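4.2 Reuse and replacement of cloth bags in the household sample

The diary component of the study was designed to record how long a cloth bag stays in regular use before it is retired, passed on or thrown away. Earlier work on reusable bags has relied mostly on exit surveys at grocery stores, where shoppers are asked to recall how many bags they own and how often they forget them. Recall of this kind is known to favour recent trips and the bag in hand. Panicker and Yurt have argued that a household record, kept at the place where bags are emptied and put away, gives a more even account, and we follow their method here with minor changes to the wording of the diary sheet.

Households were recruited in two neighbourhoods, Grarnton and Lotthorpe, which differ in distance to the nearest full-service grocery store but are otherwise similar in housing type and age of residents. A total of 100 households returned complete diaries. Each household kept the record for 11 weeks, beginning in June, and entered one line for every outing on which a bag was carried, whether or not it was used. The line gave the purpose of the trip, the kind of bag, the goods carried home and the place where the bag was stored afterward. Participants were also asked to note washing, mending and any change of purpose.

The diary sheet distinguished between plain and printed cloth bags. This distinction was added at the request of Lakshmi Krishnan after the pilot, in which several respondents described keeping printed bags for visits, library trips and gifts while using plain ones for produce. Figure 3 shows a bag of the printed type.
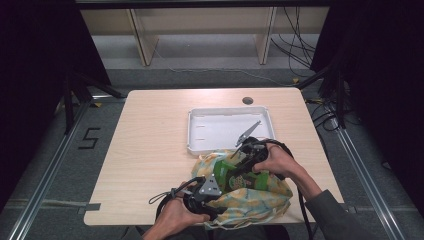

Figure 3. Patterned cloth bag, cream background with yellow, teal-blue and green shapes.

Three findings bear on the question of lifespan. The first concerns storage. Bags that were returned to a hook or shelf near the outside door were carried on later trips far more often than bags placed in a kitchen cupboard or drawer. The effect was present in both neighbourhoods and did not depend on the number of people in the household. Bags kept in the trunk of a car formed a separate group: they were present on most driving trips but were often left in the vehicle while the shopper went into the store, a pattern that respondents recorded with some frustration in the comments column.

The second finding concerns washing. Most households washed their cloth bags only after a spill or a leaking package. Nine households reported a regular washing routine, and these households also reported the greatest willingness to carry raw meat and unwrapped vegetables in cloth. It is not possible to say from the diaries whether washing encouraged this wider use or followed from it. Respondents without a routine tended to ask for a separate plastic bag for meat, even where the store charged for it.

The third finding concerns the change of purpose that comes before disposal. Very few cloth bags went straight from grocery use to the garbage. They were moved first to a less demanding task, such as holding clothes pegs, swimming gear, wool or other bags, and remained in the home for the rest of the study period. A worn bag in this position is no longer counted by a store survey, yet it continues to displace some other container. Printed bags were moved in this way later than plain ones. Broken handles were the most common reason given, followed by stains and torn seams. Mending was rare and was limited almost entirely to handles.

The comments column also recorded how bags entered the home. Purchase at the checkout was less common than expected. Many bags were received at conferences, from employers or with a subscription, and respondents often described these as too small or too thin for groceries. One Lotthorpe respondent wrote that the free bags "go in the closet and have babies." Any estimate of environmental benefit that treats each bag as a deliberate purchase will therefore overstate the use made of the average bag.

Some limits of the data should be noted. The diary period did not include the winter months, when shoppers in both neighbourhoods are more likely to drive and to make fewer, larger trips. Households that completed the diary may also be more organized than those that withdrew. Coding was carried out by Nuria Feyisa and checked by Senthil Krishnan, with disagreements settled by discussion. Entries that gave no storage place were left out of the analysis of storage but kept for all other measures. The coding guide, in the version dated 2018-02-26, is available from the authors on request.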